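Progress report to the Benítez fund: wooden play boards and block sets, first part of the grant

3 min read

April 13, 2020

Dear colleagues at the fund,

With this report I inform you about the work on the play boards and the small colored blocks, from the start of the grant until now. I write it in the same order as the work plan, so that you can compare.

1. Boards

The plan was to prepare 348 boards of light maple. At this moment 139 are cut, sanded and checked. The wood comes from Sader, who deliver it already dried. We accepted boards with a small knot or with darker streaks in the grain, if the surface is smooth to the hand. In the first delivery we were more strict and we sent back too many pieces, and this cost us almost two weeks. After a talk with the workshop we changed the rule. Now a knot is a reason to refuse a board only when it is open or when a block does not stand flat on it.

We left the surface pale, without color. The schools asked for this in the first meeting. Small children see the blocks better on a light ground, and the teachers also prefer to see the grain of the wood. The question of the oil is still open. We tested two oils and one of them made the board yellow after some days in the window. The other is good but it dries slowly, and our drying shelf has not enough space.

2. Blocks

The blocks are painted in primary colors and in green, and the shapes include cylinders and triangular prisms. The paint is ordered from Prodlow. The blue was correct from the first can. The red needed three coats on the end faces, where the wood drinks more, and we had not put this in the time plan.

The triangular prisms are the most difficult shape. The edges must be a little rounded for safety, but if we sand too much, the prism does not stand well on its side. We made a simple wooden holder for the sanding and since then the result is more even. The cylinders gave no problems.

3. Trial sets

We gave a few sets for trial to the kindergarten in Zondis. The teachers wrote us that the board is useful because it gives the children a clear place to build, and the blocks stay less on the floor. They also wrote that the board slides on a smooth table. We will glue thin cork under the corners. The cork is not in the budget, but the cost is small and we can cover it from the line for packing.

4. Money

From the line for wood we have spent up to 1,000 euros more than was planned for this date, for the reason that we bought the second delivery early. It is not an additional cost, only a different moment. The line for paint is as planned. We do not ask for a change of the total.

5. Next steps

We will finish the remaining boards, decide about the oil, and write the instruction sheet for the teachers. The visits to the other schools are moved, and we will propose new dates when the schools can receive us. The packing boxes are not ordered yet, we wait for the final thickness with the cork.

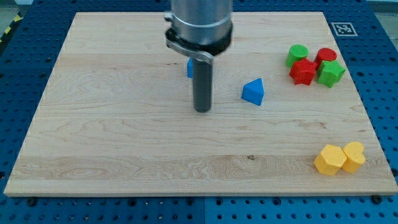 Can a board be used before it is oiled?

For the trial we gave them without oil and the teachers used them so, but a spill leaves a mark on bare maple, and for this reason all the boards in the final delivery will be oiled.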